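Clearing the big table

March 2, 2022

I finally cleared the big white table at the Clildale room. It had been collecting paper since September, mostly old Plundham catalogs and printouts that should have gone out months ago. I filled 2 bags for recycling and put the rest in a box under the stairs.

The top is a bit scuffed, and there is a faint dark mark near the middle that I have stopped worrying about. I tried dish soap on it, then baking soda, and gave up.

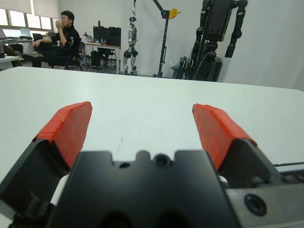 Issue 7

I like the room better with the roller blinds partway down. You still get plenty of daylight, and the laptop on the desk is easier to read. The office chairs are staying. Bheki Joubert priced new ones from Bradine and the total came to more than 3000, so that was a short conversation.

Next is the shelf by the door — mostly cables and 50 blank folders from Xaba. If you want folders, let me know before I take them to the thrift store.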